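Mindis Convertible Bag: Set-up Guide
Section 2: Fitting the strap and turning your tote into a backpack

You will need the bag, the long strap, the two short straps and a clear surface. The bed will do, provided the cat has agreed to it.

Before you start

Take all the tissue paper out of the bag, including the wad in the bottom corner that everyone finds three weeks later. Check the inner pocket for the spare strap clip. It comes in a small paper envelope and looks exactly like something you would throw away.

Note: If your bag arrived folded, hang it by both handles overnight. The creases drop out by themselves. Please don't iron it. We have seen what happens and it smelt terrible.

Wearing it on the shoulder

1. Lay the bag on its back with the zip facing you.
2. Find the metal ring at each end of the zip. Clip one end of the long strap to the left ring.
3. Run the strap through your hand to the other end, taking out any twists, and clip it to the right ring.
4. Stand up, put the bag on and look in a mirror. The top of the bag should sit at your hip. If it is knocking against your knee, you have a very long strap or a very good view of the pavement.
5. Slide the buckle up to shorten the strap. Tuck the loose end back through the loop.

Caution: The clips are made to carry the bag and a normal day's clutter, up to 4 kg. A laptop, an umbrella and a pair of heels are a normal day. Four tins of paint are a lorry's job.
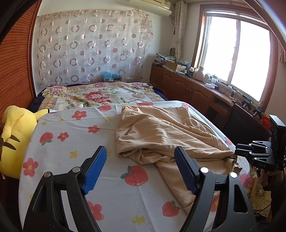 Esi Abugri
Style Editor and Guide Writer, Mindis

Wearing it as a backpack

1. Unclip the long strap and put it somewhere you will remember. The inner pocket is good. "Somewhere safe" is how straps are lost.
2. Turn the bag over. Open the flap on the back panel and pull out the two lower loops.
3. Clip a short strap to each lower loop, with the padded side facing the bag.
4. Bring both straps up and fasten them to the top rings. Tug each one firmly. You should hear a click.
5. Push the carry handles down inside the bag and close the zip over them. Left out, they flap about behind your ears.
6. Put it on over whatever coat you plan to wear. A fit that suits a T-shirt in August will not get past a winter sleeve.

Note: The Wumbei size has no back flap and can't be worn as a backpack. If you have tried for ten minutes and are now cross, check the label inside.

Adding the Edetti scarf

The scarf is sold separately and does nothing useful, but it does cheer up a plain handle.

1. Fold the scarf corner to corner, then keep folding until you have a band two fingers wide.
2. Tie one end to the base of the handle with a single knot.
3. Wrap it round, overlapping each turn by half, and knot it at the other side.
4. Pull the ends into a small bow, or leave them hanging if bows make you feel like a present.

Caution: The red scarf can mark pale leather when it gets wet. Take it off in the rain. The navy one behaves itself.

Spare clips and straps

Spares can be ordered from our Nelberg workshop. Quote part 246 for a single clip. Wai-kit Yip looks after strap repairs there and will also shorten a strap by up to 40 cm. Post him the strap only, please, and empty the bag's pockets before sending anything else.

Cleaning is covered in Section 3.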